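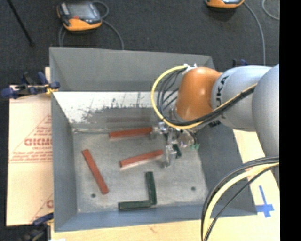 Friday, 6:15 a.m.
by R. Ní Chonaill

Woke up before the alarm again, which used to be a sign of anxiety and which I have decided to call discipline. Fifteen years I've been meaning to become a morning person. I pictured linen pants and a journal with a ribbon in it. I have the journal. The ribbon fell out in March and I've been using a bus ticket from Gresaswood.

I read back through the old entries last night, all 132 pages of this volume, and I'd like to complain to the author. She makes the same resolution every few weeks and each time she underlines it as if she'd just thought of it. Speak up more. Stop saying sorry to doors. Call people back. In January she wrote "this is the year I stop waiting for permission," and then on the next page she asks herself whether it would be OK to repaint the bathroom.

I did repaint it, for the record. It's a green called Senell and it looks like the inside of a pear. I love it two days out of seven.

The thing I keep circling is Sorerness. I moved there at twenty-two sure that a new town would hand me a new personality at the train station, maybe in a tote bag. I lasted two winters. I was exactly as shy there as I was at home, only with higher rent and a view of a parking lot. For years I told it as a funny story about a bad apartment. Reading it now, I think I was pretty brave and pretty lonely, and I was so busy being embarrassed about the second part that I never gave myself the first.

So, a small experiment. For two weeks I'm not allowed to write any resolutions. I can only put down things I did. Yesterday: sent back the wrong soup. Said no to the Saturday thing without making up a cousin. Cried a little in the car, then had a very good sandwich - the crying may have helped the sandwich.

Coffee's gone cold. Need to find the other shoe before seven, and call the dentist, who I've been avoiding since the last underlining.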